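Inicio | La institución | Archivo | Publicaciones | Contacto

Categoría: Diario de la dirección / Patrimonio documental

Diciembre de 2023

Se ha dedicado la jornada a la revisión del fondo Vieira, cuyo traslado desde la sede de Stoden quedó formalizado en noviembre. El inventario provisional consigna 300 expedientes, en su mayoría correspondencia mercantil y libros de cuentas. La dirección ha dispuesto que ninguno salga a consulta hasta que concluya la descripción de las series.

A primera hora se examinaron cuatro legajos relativos al puente de Flistuvbridge. Contienen contratos de peaje, reclamaciones de los arrieros y una memoria de obras sin firma. La letra de la memoria coincide con la de ciertas cartas remitidas desde Flarier, extremo que deberá confirmarse mediante cotejo. Se ha anotado la duda en la ficha correspondiente y no se ha modificado la atribución vigente.

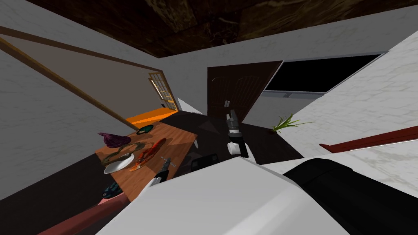 ¿Qué criterio se sigue para ordenar un fondo que ha llegado sin clasificación?

Se respeta el orden en que lo mantuvo la entidad productora, siempre que pueda reconstruirse; en su defecto, se forman series por función y, dentro de cada una, se aplica el orden cronológico.

Por la tarde se redactó el informe sobre los cinco libros de cuentas afectados por hongos. Permanecerán aislados en cajas de conservación y no se intervendrán las encuadernaciones mientras no se reciba el dictamen del taller. El primero conserva las guardas originales y una nota marginal sobre el precio de la sal, que merece transcripción aparte.

Queda pendiente la respuesta de Stoden acerca de los planos citados en el acta de entrega, que no figuran en ninguna de las cajas recibidas. Se ha reiterado la petición por escrito y se ha adjuntado copia del acta. También falta decidir la signatura de las cartas de Flarier, que en el inventario antiguo aparecen repartidas entre dos series.

Mañana se reanudará el cotejo de la memoria de obras.

Este sitio utiliza cookies propias y de terceros con fines estadísticos. Si continúa navegando, acepta su uso. Aceptar | Configurar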